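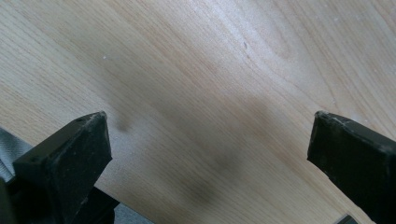 Chapter 9
Moisture and Movement in Timber

9.1 Introduction

Timber takes up water from the air and gives it back again throughout its working life. The amount it holds at any time depends on the temperature and relative humidity of the air around it. As that amount changes, the timber swells or shrinks, and it does so by different amounts in different directions. Most faults in joinery that appear after installation, such as gaps between boards, doors that bind and panels that split, can be traced to movement that was not allowed for in the design.

This chapter sets out how moisture is held in wood, how it is measured, and how the resulting movement can be estimated. Drying methods are dealt with in Chapter 10.

9.2 Moisture content

Moisture content is the mass of water in a piece of timber divided by the mass of the same piece when oven-dry, written as a percentage. The value can exceed 100 per cent. A freshly felled log of a light species may hold more water than wood by mass.

Water is held in two ways. Free water lies in the cell cavities and can be removed with little effect on the size of the piece. Bound water is held within the cell walls, and its removal causes shrinkage. The point at which the cavities are empty but the walls are still full is called the fibre saturation point. For most species it lies between 25 and 30 per cent.

9.3 Direction of movement

Three directions are used to describe a board: longitudinal (along the grain), radial (across the growth rings) and tangential (along the line of the rings). Longitudinal movement is small enough to be ignored in most work. Tangential movement is commonly up to twice the radial figure, though the ratio varies with species.

It follows that the way a board is cut affects how it behaves. A quarter-sawn board, with rings close to upright in the end section, moves less across its width than a flat-sawn board of the same species. Flat-sawn boards also tend to cup – the edges lift away from the heart side as the board dries.

9.4 Worked case: the Tolldale floor

The hall floor at Tolldale was laid in July with solid boards 75 mm wide, fixed tight at every joint. The boards came from the Betthorpe yard and were stored on site without cover for 3 weeks before laying. Heating was first used in the autumn, and gaps opened along most of the joints by midwinter.

Moisture readings were not taken before laying. The calculation in Section 9.5 therefore works back from the measured gaps to find the likely moisture content of the boards when they were fixed.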